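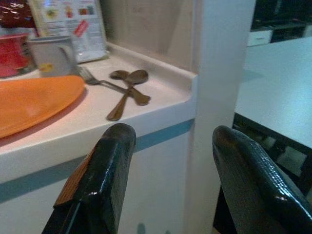 Skallden cell, upkeep since October
Report to the Teoh fund, 7 April 2019

The two-arm cell at Plelport is set up at the kitchen counter and in regular use. We log 32 runs per check, then look over both grippers and the cables.

Finger wear is the main cost. We now inspect the fingers every 100 cycles and replace them at roughly 300 -- sooner if the tips are marked. 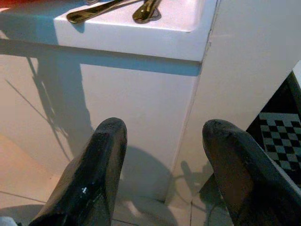 Gripper fingers at the counter front. Scuffs and pale scratches on the black surface.

The spare sets from Pillden arrived, 11 in all. Cable slack was reset on both arms, and the wrist cameras were realigned afterward.

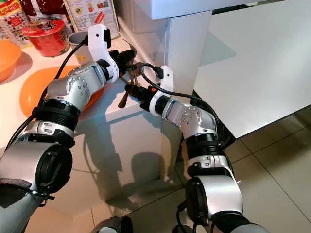

Both arms at the utensil handles, with a cable looping back from each gripper.

Still open: a second set of shoulder sleeves, and your approval for the next parts order.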